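Packing mixed items in clear zip bags for a food distribution: how should the bags be filled and closed?

Posted in Storage and Packing by **Delia Ledesma**, 26 July 2025

I am responsible for the packing room of a small neighborhood food program operating under the name Netorow. Our next distribution takes place in August, and we expect to hand out 1,826 individual bags over the course of the month. Each one is a clear plastic bag with a colored zip seal, and each holds a few items of different shapes and weights. A typical bag contains one round red item, one long dark item, and a small wrapped packet.

Our present instructions are brief. The packer opens the seal, places the items inside, presses out the air, and closes the seal from one side to the other. In our last trial we prepared 74 bags according to these instructions. Of these, 22 were returned by the checking table as not fully closed. In most of the returned bags the seal had twisted near the middle, and the two tracks no longer lined up when the packer reached that point.

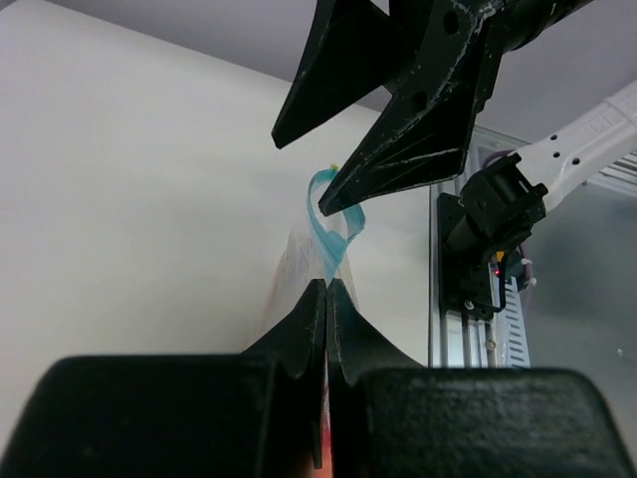
We have considered changing to bags with a slider closure, supplied by Saithong, but our existing stock is large and has already been paid for. I would therefore prefer to correct the method. Both the program office and the packing room would be grateful for advice on the following points.

- Whether the heavier item should be placed in the bag first or last.
- Whether the bag should be closed while lying flat or while being held upright.
- Whether a bag may be lifted by its seal once it has been filled.

I should add that our tables have a smooth white surface, and that filled bags tend to slide when a packer applies pressure to only one end. We have tried placing a damp cloth under them. It held the bags in place, but left the outside of the film wet, and the handwritten labels we use for some households did not survive it.
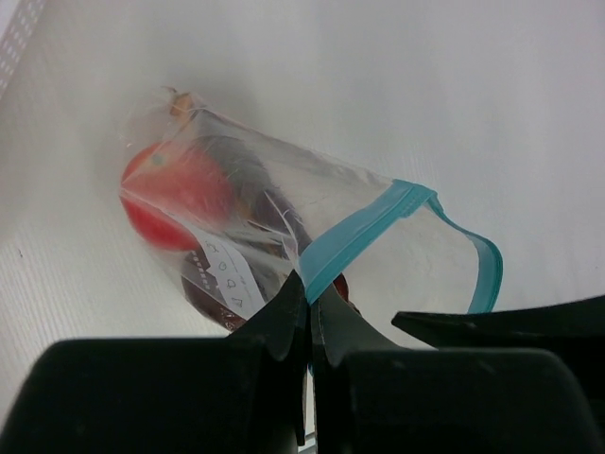
Were the labels inside the bags or attached to the outside? The answer affects what can be recommended, and a second person reading this page asked the same thing in a private message to the moderators.

**Delia Ledesma** (added to the original post)

The labels that were damaged had been attached to the outside. Those placed inside remained legible, but they sometimes shifted behind another item and could not be read without opening the bag. We have not settled on one practice.

---

**Cerier**

I supervised a packing line for a school meal program for several years, and the difficulty you describe was familiar to us. The following procedure was adopted there and may be of use.

1. Open the seal along its full length before anything is placed inside. A bag that is opened only partway must be stretched over each item, and the stretching is what twists the track.
2. Lay the bag flat and place the round item in the bottom corner farthest from you. Lay the long item beside it, following the length of the bag. The packet goes in last.
3. Keep the contents in the lower half. If an item reaches the seal, the bag is too small and should be exchanged.
4. Hold one end of the seal with one hand. With the other, run the thumb and forefinger along the track to the far end without stopping.
5. Return once along the same track in the opposite direction.

The fifth step accounted for the greatest improvement in our case. It adds very little time to each bag, and new packers should be told plainly that it is required.

A long item needs particular care. If it lies across the bag, it pushes the sides outward and draws the middle of the seal apart. Laid along the bag, it settles against the round item and remains there.
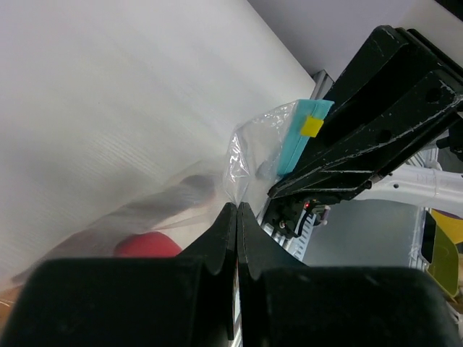
*Round item and long item seen through the film of a clear bag.*

With regard to your first question, the heavier item should go in first. The order of the lighter items is less important, although a packet with sharp corners should be turned so that the corners do not press against the film.

For labels, our practice was to place a card inside, flat against the front, after the other items. The card was slightly wider than the packet, so it could not slip behind it. A soft pencil proved more reliable than ink.

---

**Demus**

Use the slider bags. The cost is higher but there is less to teach.

---

**Saltmarsh Pantry Desk**

The previous reply does not address the stock already purchased, so I will confine myself to the second and third questions.

A bag should be closed lying flat and lifted afterward. When a filled bag is held upright, the contents pull on both sides of the opening, and they seldom pull evenly. Our packers were permitted to hold a bag upright only for inspection, after both passes along the seal had been completed.

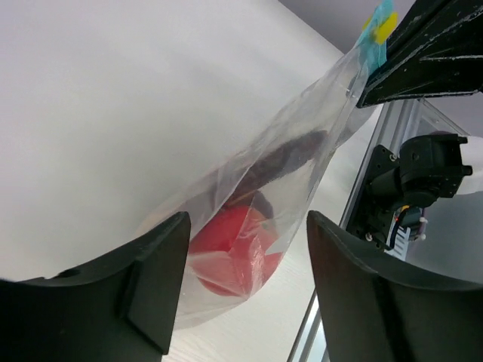
As to lifting by the seal, we do not allow it for bags that will be carried any distance. The track is intended to keep the bag shut and was never rated by our supplier for weight. For a short transfer from table to crate, gathering the neck below the seal and gripping it there is acceptable, provided a hand is placed under the bottom when the contents are heavy.

For the sliding, a dry rubber shelf liner cut to the size of the bag is sufficient. It should be wiped at the end of each shift and replaced when it begins to curl. We found no need for cloth of any kind.

I would also suggest that the checking table record which end of the seal was found open. In our records it was almost always the end at which the packer had started, and we revised the instructions so that the first 2 inches are pressed firmly before the hand moves along.

---

**Delia Ledesma**

Thank you. The packing room will adopt the second pass along the seal and the rule on closing bags flat, and shelf liner has been ordered for all of the tables. Inside cards will be tested on one table before a decision is made on labels. I will post the number of returned bags under this thread once the August distribution has been completed.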